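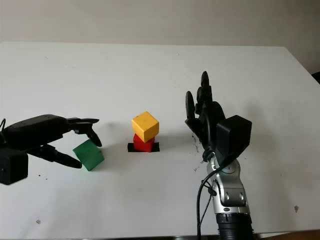 So I made it to Fornow this year after all! I'd told everyone at the club back in June that I was going to skip it and put the money towards the winter campaign, and then Siebe Postma rang to say he had a spare seat in the car and half a box of sandwiches, and that was the end of my good intentions.

For those who haven't been, Fornow is a one-hall show, mostly historical with a bit of fantasy creeping in at the far end. It's small enough that you can see all of it before lunch and then go round again properly with your wallet out. We got there just after the doors opened and there was already a queue for the bring and buy, so I did the sensible thing and joined it without knowing what was on the tables.

I came away with a tatty set of rules for the Zostimmont campaign (the old edition, with the fold-out map still in it, which mine lost years ago) and a bag of unpainted Kenda skirmishers in 15mm. There are a few bent pikes in there but nothing a pair of pliers won't sort out. Siebe bought a resin windmill. He already has a resin windmill. I said nothing, as I was relying on him for the lift home.

The best table of the day for me was Jolien Desmet's river crossing. She had it running as a participation game, two players a side, and it was busy from morning until they started stacking the chairs. The rules fitted on one side of paper and you could pick them up in a couple of turns. I took the left flank of the attacking army and got my cavalry stuck in a marsh that I'd been warned about, twice, by the person running the game. We lost. I'd play it again tomorrow. Jolien uses three different shades of varnish for the water and I made her write them all down for me on the back of a raffle ticket, so if anybody wants the recipe just ask me at the next meeting.

Speaking of the raffle, my ticket was number 3282 and the winning one wasn't anywhere near it. The prize was a whole starter army, boxed, and it went to a lad who looked as if he might faint.

On the trade side it was a bit thinner than last year. Schouten had their usual stand with the paints and the basing materials, and I stocked up on static grass because I always do (I could turf a bowling green by now). I'd hoped to look at their new plastic ruins but they'd sold out by the time I got there. There's meant to be another batch before Christmas. Prices for metals have gone up again, which everyone was grumbling about while buying them anyway.

The food was fine - better than the soup of two years ago, which those of you who were there will remember. Parking was dreadful. If you go next time, aim for the road behind the sports field and walk the last bit.

I did come home all fired up about running a participation game of our own. We've got the terrain for it and most of the figures, and I think the Zostimmont bridge scenario would cut down nicely to an hour or so if we drop the supply rules and keep the weather. I've started a rough draft and I'd love some people to try it out before I spend any more evenings on it. Siebe has said yes, on the condition that the windmill is in it. Both windmills, if we've room.

Anyone who fancies a go, catch me at the club or stick your name on the sheet by the kettle. Bring dice, I'm forever short of dice.

11/08/2019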